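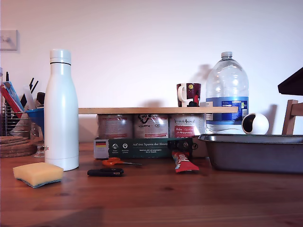
Notebook 5, p. 186

July, 9:40 in the morning

Yesterday I promised Ayuba Amissah that I would write down the state of the table before I change anything, so this page is mostly for him. He is away until the end of the month and he will want to know where his things went.

The problem is still the same one. The long table in the kitchen room has to serve for the tea tests and also for washing up, and the two jobs eat each other. The washing side has the dish rack, the sponge and the blue funnel. The tasting side should have only the glass, the water and the coasters, but it never stays so. Today the stemmed glass is standing directly by the rack again, under the funnel, and the cork coasters are below the rack also. I think a person who comes from outside would not understand which half is which.

The board. I put the long light board across three cans last week, as a trial for a raised shelf behind the working place. I wanted to see if I like the height before I cut real supports. After some days of using it, my opinion:

The height is good for the eyes. I can read a label on it without bending.
The cans stand side by side under the board, close to the middle, and both ends hang free. When I lean on one end I feel it wants to lift. I must not put the kettle there.
The cans are also food, and people want to eat them. Ayuba asked me already two times for the one with the "Animal" writing. If he takes it, the shelf goes down.

For the final version I will make two wooden feet and place them further to the ends. Free space under the board should be 24 cm, so that the water jug can go below it when it is not needed. I have wood left from the Lidetti cabinet, I think it is enough. If it is too short I will ask at Jasgate for offcuts, they were friendly last time.

The green sleeve in front of the cans, "Auf den Spuren der Ahnen", please do not throw it away. I keep it for the card. The words mean "on the traces of the ancestors", if my German is still correct, and I like how the white letters sit on the dark green, with the row of small round icons beside them. I want to try the same arrangement for our own tea sleeves: one line of big text, then the icons with tiny captions, then one smaller line below. The black clip on the top edge should stay on it also. Without the clip I lose the sleeve in one hour, I know myself.

11:15

Tried the order of washing with the rack emptied on one side. Result is not so nice. The red and light-blue bundle has no other place, so it went back to lean in the rack between the utensils. A dish rack is for dishes. I wrote this sentence on a paper and then I put the bundle there myself, so I will not hang up the paper.

Measured the table for the new layout. From the left I give the rack its own width plus 7 cm, so a hand can come in from the side. After that the bottle, then the shelf. The white insulated bottle is useful as a border: it is tall, and when it stands in front I do not push the sponge over to the tasting side. But it also hides the left end of the board, and I have hit the board there with my elbow. Better to find a low border. Maybe one strip of wood, glued, or only tape to begin with.

The sponge needs a dish. I lay it flat on the table with the green side down, and I do not want a mark in the wood. The grain of this table is really beautiful and we treat it badly. Ernstead sells a small tray with feet, but I think a saucer does the same job and we have too many saucers.

14:00

Tea trial for the Vương sample, five cups, same leaves, different time. I write the values on the next page because I need the full width for the columns. Only one remark belongs to the table: I poured with the funnel and it is too wide for the neck of the small flask, it tilts and then drips down the outside. We need a narrower one. The blue one can stay for refilling the big jar.

To do, before Ayuba is back:

Cut two feet, sand them, oil one time.
Saucer for the sponge.
Coasters to the right side, next to the jug.
Find a box for the bundle from the rack. Ask first what he still needs from it.
Narrow funnel.
Other cans for the kitchen, so that the shelf cans are left in peace until the feet are ready.

Ayuba, if you read this before I see you: the can is yours when the feet are glued.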